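Forums > Automation > Bench Cells > Setup and Upkeep

Right gripper drifting after 200 cycles, hand-held pair

clasness_bench
5/19/19
Hello all! I look after a teaching cell here at Gikholm, two hand-held grippers on cables, and the right one has started losing its zero. It opens fine at first, then somewhere past 200 cycles the jaws stop a hair short of closed and I have to home it again. I've swapped the cable (twice, bless me) and cleaned the jaws. Has anybody met this one?
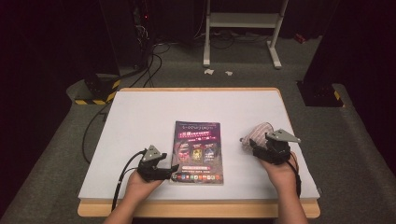
My own money is on the plate screws, if you'll let an old fitter ramble a bit. We ran a pair much like yours at Peixoto and the top plates worked loose from people resting their wrists on them. You've got that gray triangular plate on both grippers, so put a wrench on those first. I'd also look at how the right cable hangs down along the forearm, because every time you turn your wrist it tugs at the plug. Ours got a soft loop and a strap at the elbow, and it was a happier machine after that!
- kevovden_fitter

tapedown
I have to disagree, friendly as I can. A loose plate will throw off your tracking, sure, but it won't keep the jaws from closing. What are you gripping? Striped cloth like that bunches up in the jaws, and if you home with even a fold of it in there, your zero is wrong for the rest of the day. Home it empty and tell us what you get.

clasness_bench
Oh dear, I may well have homed it with the cloth in. I'll try empty tonight, and I'll do the screws too so neither of you feels left out.

kevovden_fitter
Fair enough on the cloth, but I'm sticking with the cable! Run 80 cycles with the strap and 80 without.

14 replies | 362 views | 3 shares

Recent topics
Gripper pads: rubber or silicone?
Homing routine skips a step after power loss
Cable life past 800 hours
December parts swap, leftovers list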